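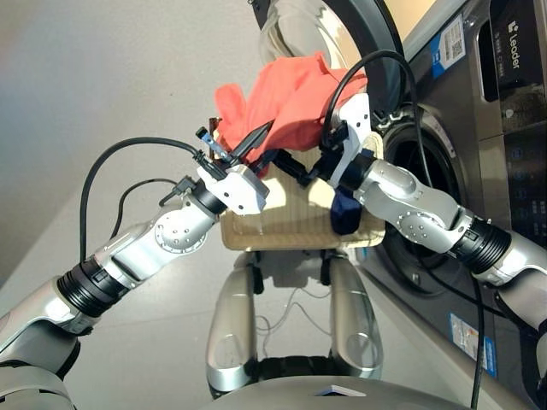

The novel that I have read most often in my life is *The Salt Stair* by Sinéad Mulligan, and I have never met another person who finished it without being asked to. It is a book about two sisters who take in washing in the harbour town of Tully, and about the lodger whom both of them decide, in the same week, not to marry. Mulligan gives the washing as much attention as the love story. A crumpled orange-red cloth in a woven basket, with one navy sock hanging over the rim, would be enough to occupy her for two pages, and by the end of them we would know which sister had put it there and what she was angry about. Some readers lose patience at this point. I lost mine too, the first time, at nineteen, when my English was not yet strong enough to hear that the pages were funny.

The elder sister, Resari, is the one everybody remembers. She is proud of her neat handwriting, of her grandfather's boat, and of having refused a schoolmaster from Lermont before the story begins. Her refusal is mentioned in the first chapter as if it were a small matter, and it takes the rest of the novel to show us what it cost. Mulligan never lets her explain herself. When the lodger asks if she regrets it, she corrects the way he is holding his cup.

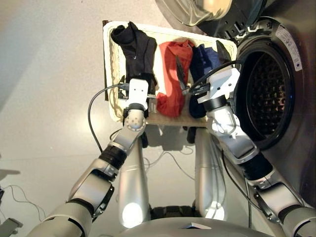

The younger sister has fewer good lines but the better chapters. There is one, the eleventh, in which she walks to the neighbouring village of Fukham to return a borrowed coat, meets the schoolmaster on the road, and talks with him for an hour about drains. I have tried several times to explain to friends why this is the most romantic conversation I know in English. It does not survive the explanation. You need to have the earlier ten chapters behind you, and to know that the coat is his.

The first printing was 1,000 copies, and it was not all sold when Mulligan moved to her second book. The reviews were polite. One of them praised the "honest local colour," a phrase which she afterward gave to the most foolish character in her next novel. The book went out of print and stayed so for most of her life.

We owe its return to Enda Noonan, who edited the new edition and worked for six winters on the letters. He found 3,852 of them, in two trunks and a hat box, and of these 1,559 are to her own sister. I had expected they would be the key to the novel. They are mostly about money, teeth and the price of coal, although in one of them, written in March, she says she has "cut the wedding and feel much better." Noonan prints the missing wedding as an appendix. I would advise reading it last or leaving it alone. It is a charming piece of work, everybody in it is forgiven, and Resari makes a speech.

My own favourite moment is near the end, when the lodger has paid his bill and gone. The sisters strip his bed together without speaking, one at each side, and fold the sheet by walking toward each other until their hands meet.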